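Start | Aktuelles | Rezepte | Archiv | Abmelden

Sauerteig, die Zweite: Warum mein Brot jetzt endlich aufgeht

Ihr Lieben, nach dem letzten Rundbrief kamen so viele Mails zum Thema Sauerteig, dass ich noch mal nachlegen muss. Die meisten von euch haben dasselbe Problem wie ich im Januar: Der Ansatz blubbert brav vor sich hin, riecht wunderbar nach Joghurt und Apfel, und dann kommt aus dem Ofen ein Fladen, mit dem man eine Tür offen halten könnte. Ich habe damals drei davon hintereinander gebacken und war kurz davor, wieder zum Bäcker zu gehen!

Mein Fehler war die Temperatur. In unserer Altbauküche ist es im Winter einfach zu frisch, und ich habe mich stur an die Zeiten aus dem Buch gehalten.

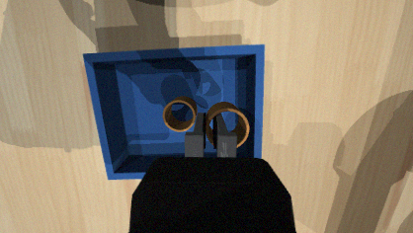 Seitdem stelle ich den Teig in den Backofen, nur mit eingeschalteter Lampe (Tür einen Spalt auf, sonst wird es bei manchen Geräten zu warm). Und ich schaue auf den Teig und lasse die Uhr Uhr sein. Wenn er sichtbar gewachsen ist und beim Wackeln an der Schüssel ein bisschen zittert, darf er weiter. Das kann bei mir auch mal den halben Tag dauern.

Gefragt wurde auch nach dem Mehl. Ich nehme 200 Gramm Roggenvollkorn und den Rest Weizen, was halt da ist. Das Roggenmehl hole ich in der Mühle in Mollness, da gibt es auch die kleinen Tüten, und man darf vorher die Nase reinhalten. Wer weiter weg wohnt: Im Hofladen Cendow steht es meistens ganz unten im Regal hinter den Haferflocken.
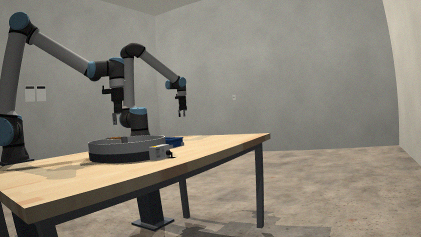
Zwei Arme über dem Tisch, die Greifer nach unten.

Jetzt zum Falten, denn da scheiden sich die Geister. Ich knete kaum noch. Teig grob mischen, stehen lassen, dann mit nassen Händen eine Seite hochziehen und zur Mitte klappen, Schüssel drehen, weiter. Das Ganze mache ich dreimal mit ordentlich Pause dazwischen (in der Zeit lässt sich prima die Wäsche aufhängen). Das Salz kommt bei mir erst zum ersten Falten dazu, 10 Gramm, und ja, ich habe es auch schon vergessen. Schmeckt scheußlich, taugt aber noch für Semmelbrösel.
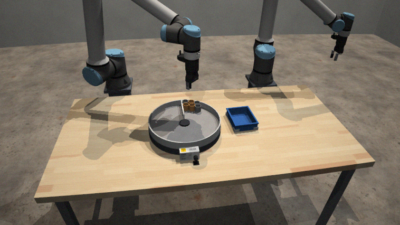 Gebacken wird im Topf, den ich richtig lange mit aufheize. Erst mit Deckel, dann 10 Minuten ohne, damit die Kruste Farbe bekommt. Und bitte, bitte auskühlen lassen! Ich weiß, wie schwer das ist, aber warm angeschnitten klebt die Krume am Messer und ihr denkt, es sei nicht durch.

Wer noch keinen Ansatz hat: Ich habe gerade reichlich übrig und fülle gern etwas ab. Bringt ein sauberes Schraubglas mit und schreibt mir vorher kurz, dann füttere ich ihn rechtzeitig. Beim nächsten Mal geht es um Quittengelee, falls die Quitten bis dahin mitmachen.

Kontakt | Impressum | © Küchenpost Brosley | Nach oben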